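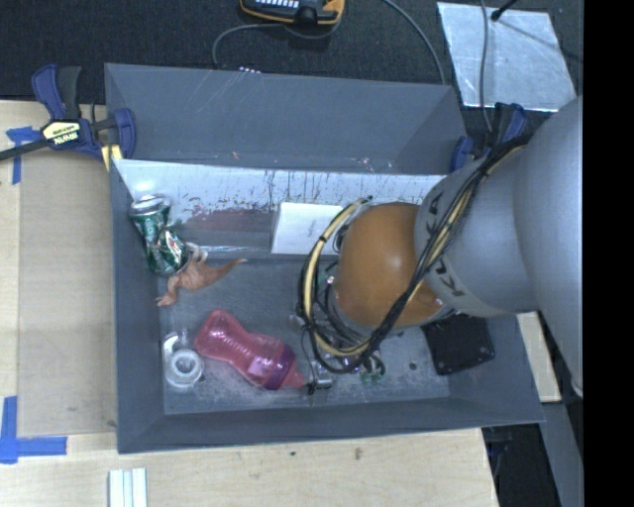 Gripper comparison, bin cell - minutes

Stevthorpe lab, Saturday, February 12, 2022

Present: Nneka Okonkwo (chair), Olumide Amadi, Efe Bashir, Driss Zerouali (minutes)
Apologies: Chidubem Ojo

1. Last minutes
Accepted. The item on spare fingers stays open until Ultcombe replies.

2. Test objects
The mixed set stays: soda can, toy dinosaur, pink bottle, tape dispenser, white box and the small parts. Efe said the dispenser gives the most trouble when it sits near the wall. Olumide wants a second can, undented, to compare with the crumpled one. Agreed.

3. Gripper results
Olumide reported 600 attempts with the Zasham gripper, 435 of them good. The older gripper has only had 130 attempts on the same set, so no comparison yet. Nneka asked that both reach 600 before anyone writes it up.

4. Cables
The bundle loops low around the wrist joint on the KUKA. Driss is worried about it catching on objects in the bin. Efe will try a shorter loop and more ties - no change to the arm program for now.

5. Bin
Floor is scuffed and the sloped panel is streaked. Two views on whether glare from the panel upsets the camera. Chidubem to run the Yusuf controller logs with the panel covered and uncovered. Clamps stay as they are.

Actions
Olumide: second can; remaining runs on the older gripper
Efe: cable loop
Chidubem: panel test
Driss: chase Ultcombe on fingers, order 1887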